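I have finally got round to learning the tin whistle, and I am having the best time! Those of you who have been reading for a while will know I've been threatening to do it since we moved to Carnaldale, and in June I gave in and bought one from the music stall at Fiststead market. It's in D, which the man said was the one to start with, and it cost less than my lunch. I played it in the car park before I'd even found my keys.

The first week was pure squeaking. I couldn't cover the bottom holes properly (my ring finger just would not lie flat) and every time I went for a low D I got something closer to a kettle. Then one evening it came out clean, a proper round note, and I ran downstairs to play it to everybody. One note. They were very kind about it.

Since then I've been practising at the low table in the front room, mostly after tea, with my tune book propped against whatever happens to be there. I do 30 minutes if I can, and seven if I can't, and I've noticed the short goes add up far more than I thought they would. You pick it up while the pasta is boiling, you play the hard bar four times, you put it down again.

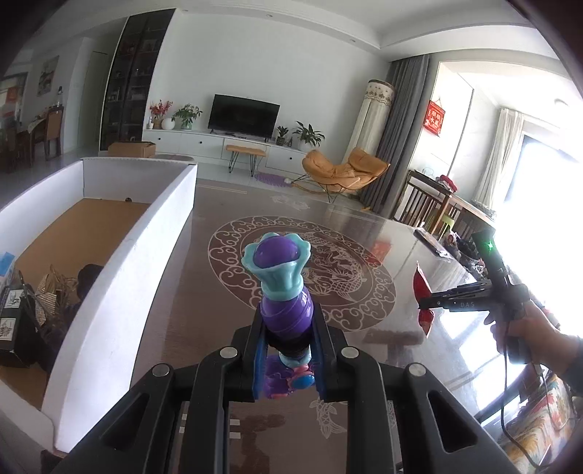

The purple and teal toy, with the fish on the tabletop behind it.

My big news is that I've been going to the session at Iturra, the café by the bridge. It's a slow session, meant for people like me, and Arvo Ojala runs it with the patience of a saint. He plays fiddle, he calls out the name of the tune, and then he plays it through once at a speed you could walk a tortoise to. We all join in when we feel able. On my first night I joined in for exactly two bars of a polka and came home glowing.

There's a lovely mix of people. Dalva Lopes has a concertina she inherited from an uncle, and she makes it sound like a whole band. Ming-te Chien is learning the whistle too, started a month before me, and has been passing on all his notes, including how to tongue a run without spitting (still working on that one). We've agreed to learn the same jig by next time and play it as a pair, which frightens me a bit, but in a good way.

The jig has no name that anyone can agree on. Arvo calls it one thing, Dalva another, and in my book it's just number 47. The first part is all in the left hand and sits nicely under the fingers. The second part goes up into the high octave and that's where it all falls to bits — you have to blow harder without blowing too hard, and my top B is still a weapon. 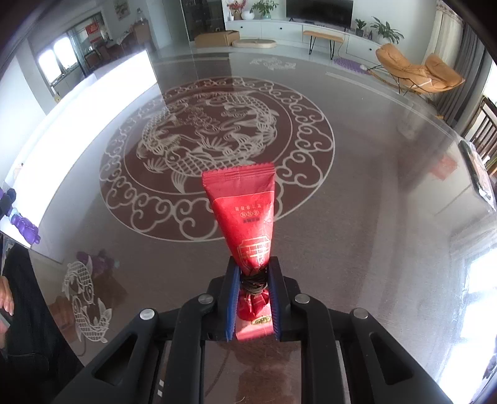 What has helped most is singing it first. I was very shy about this, but Dalva said to hum the tune until I was sick of it and only then pick up the whistle, and she was right. I hummed it in the shower, on the bus, in the queue at the chemist's. By the time I sat down to play, my fingers seemed to know where they were going, even in the second part, and I only had to stop twice!

I've also started writing tunes down in a little notebook, just the first few notes of each, so I can remember how they begin. It's nearly always the start I forget. Once I'm in, I can usually hang on.

Next on the list is a slow air. Baltasar Painemal played one at the end of the last session, with no one else joining in, and the whole café went quiet, even the coffee machine. I've asked him for the notes and he says he'll bring them along. If any of you play and have a favourite air that's kind to beginners, please leave it in the comments. I'd also love to know what you do about condensation, as mine starts gurgling after ten minutes and shaking it out over the carpet isn't making me popular.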